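**FOR RELEASE MONDAY, 9 A.M.**

# Sitport opens equipment planning service for household robots

Buyers get a budget sheet before they get a sales call

Sitport, the equipment planning office for small facilities and property managers, is opening a planning service for customers who want to buy or lease two-armed robots for tidying work in furnished homes. Sign-ups open Monday. The service covers budget, site check, purchase schedule and the paperwork that goes to whoever signs the check.

Why now: requests. Short-stay operators, senior housing, a couple of cleaning contractors. Most of them came in with a price for the robot and no price for anything else. No line for spare fingertips. No line for the hours somebody spends moving chairs. Nothing for what happens in the second year.

The Sitport plan puts all of it on one sheet. Purchase or lease, delivery, set up, training hours for staff, spare parts, service visits, insurance, and storage space at the site. Each line gets a low figure and a high figure, and a note on who supplied the number. If a vendor won't give one, the line stays open and says so.

## What customers get

- A site check, half a day per home. Door widths, floor changes, rugs, outlets, low furniture, glossy surfaces.
- A task list ranked by the customer, with the cleanup jobs split out from the carrying jobs.
- A budget sheet covering 3 years, lease and purchase side by side.
- A trial outline the customer can hand to any vendor. Same rooms, same tasks, same scoring for all of them.
- A call with a planner before anything gets signed, and one after delivery.

Two plan sizes at launch. The Zerkis plan is for a single home or unit. The Clorden plan is for operators with up to 9 units, and adds a shared-equipment schedule so one robot can be moved between addresses. Larger sites are quoted seperately. Sitport does not sell robots and takes no fee from vendors on either plan.

## Floors first

The site check is where the budgets move most. Patterned carpet, tile that meets a rug, sofas with covers down to the floor. Small items on a busy background are a different job from small items on plain wood, and Sitport asks for trial time on the customer's own floor, with the customer's own bin. A demo on bare concrete won't be scored.

Grippers get there own section in the sheet. Finger type, reach to floor level, camera position, cost of replacement, lead time on the part. Customers are asked to set aside money for a second set of fingers at the time of purchase and not wait for the first worn pair.

## Dates and pricing

First site checks are booked for December. Plan fees are fixed and listed on the order form, travel extra outside the metro area. Customers who go ahead with a purchase inside the plan period get the after-delivery call at no added charge. Cancelations accepted up to the morning of the visit.

Floor-level work in a furnished living room:
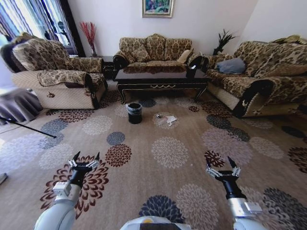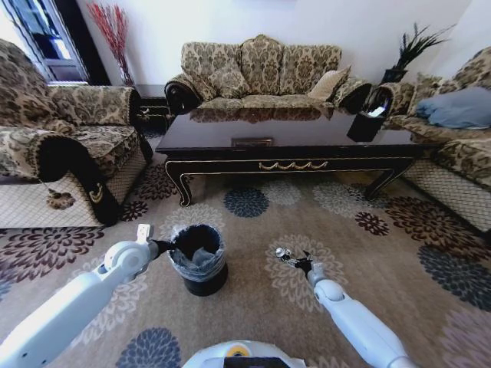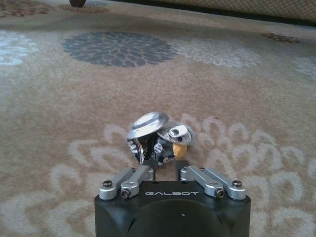 Urbonaitė asked whether the lease column would show the cost of getting out early, as that was the number missing from every quote received so far, and said a plan without it would be hard to take to the owners.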